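Reference > Packaging > Cartons > Tuck-top mailer

Tuck-top mailer

A tuck-top mailer is a shallow carton cut from a single sheet of corrugated board, with a hinged lid and side tabs that lock without tape or glue. It is delivered flat, as a blank, and folded into shape by whoever does the packing. Sellers describe it as self-locking, a term that deserves some caution: most of the strength comes from careful folding, and a badly creased tab will spring open again.

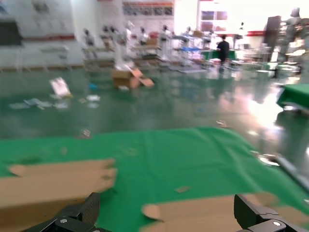
Does a self-locking box need tape?
In theory the tabs hold the lid unaided, but many packers add a strip anyway for anything heavy or posted far.

Folding

The side walls are raised first, then the front, and the lid is tucked in last. The supplier Fladex claims that a beginner can learn the fold in 2 minutes. Vasanthi Palaniappan, who tested its blanks at the Grindilton packing room, found this true of the small size only and complained of torn corners in a batch of 200. No reply from the firm is recorded.

Packing of cables

Power cables are a common load and an awkward one. A cable is normally wound into a loose coil and lowered in from one corner, with the plug placed last. Tight winding saves space – so the usual advice goes – but it strains the wire near the plug, and the saving is small.
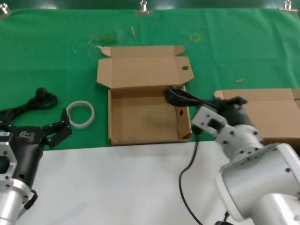

Open mailer with the lid folded back, and the end of a black cable at one corner of the tray.

The Gukau guide to hand packing recommends a cloth over the bench to protect printed board from scratches. Evidence for this is thin. Plain brown board hardly shows a scratch, and a cloth that shifts is worse than none.

Layout of the bench
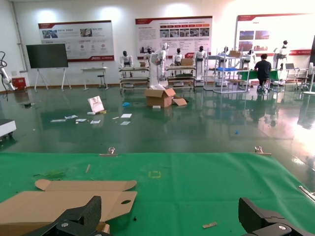
Bench marking is the practice of showing packers where each item should go. Subbarao Sastry argued for it at length in his notes on the Gebreyes workshop, though he gave no figures for errors before and after. The marking need not be elaborate: a small square outlined in yellow tape near the middle of a green cloth is one form, with clamps along the far edge to hold the cloth. Whether packers keep to such marks on a busy Saturday is another matter, and Sastry did not look into it.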